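Home Stories Reviews Submit About

This site uses cookies to remember your reading settings. Accept Manage

LAST SEASON OF THE NYAMWEYA

The convention was in the ballroom of a motel in Putamdale, off the highway, and it had drawn 22 people who paid. I had played the ship's navigator on a show called Zendik for two seasons when I was young. My job that weekend was to sit behind a table and sign my name on a photograph of myself in a silver collar.

The show had been made cheaply. The ship, the Nyamweya, was three rooms and a hallway that we walked down from both ends. The control panel had 30 buttons on it and none of them did anything. The director told me to press the same four every time so it would look like I knew where we were going. I pressed them for two years.

By noon I had signed nine photographs. A woman in a homemade uniform came up to the table and did not ask for one. She had a notebook with a rubber band around it.

"In episode 13," she said, "you set a course for Doser. The ship never gets there."

"We were canceled," I said.

"I know. I want to know what was on Doser."

I told her I didn't remember, and that the writers had probably not decided. She wrote that down. Then she asked which buttons I had pressed, and in what order, and I found that my hand knew. I tapped it out on the tablecloth. She wrote that down too, thanked me, and went to look at the model kits.

At three there was a panel. I was the only one on it. The captain had died in the spring and the engineer wanted more money than the organizers had. A boy asked if the stars outside the window were real. I said they were holes in black cloth with a lamp behind it. He looked let down, so I told him the lamp got very hot, and that once the cloth caught fire and we kept shooting because the captain was in the middle of a good speech. That was true. They used the take.

My collar had coffee on it by then. I had brought the real one, the one from the show, and worn it because the organizers asked. I took it down the hall to the laundry room with a cup of quarters from the front desk.

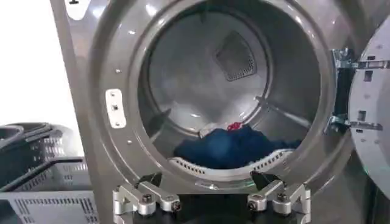
The front-loader, door open.

The woman with the notebook was in there already, sitting on a folding chair. She had taken off the jacket of her uniform and was picking at a loose seam. I asked if the collar could go in on warm. She felt the fabric and said cold, and no spin, and that the silver would come off anyway if I wasn't careful. She seemed to know a good deal about it. She had made 700 stitches in her own collar, working from a paused tape.

I put mine in and shut the door. We watched it go around.

"I think there were people on Doser," she said. "I think they had been sending for you, and the rest of the crew couldn't hear it. That's why you keep touching your ear in the last scene."

I had touched my ear because the collar itched. I remembered that very well. They had glued it to my neck that morning and the glue had given me a rash.

"What did they want?" I said.

She took the rubber band off the notebook and turned back to a page near the front. The machine had a long time left to run, and I pulled over the other chair.

14 comments | Share | 62 likes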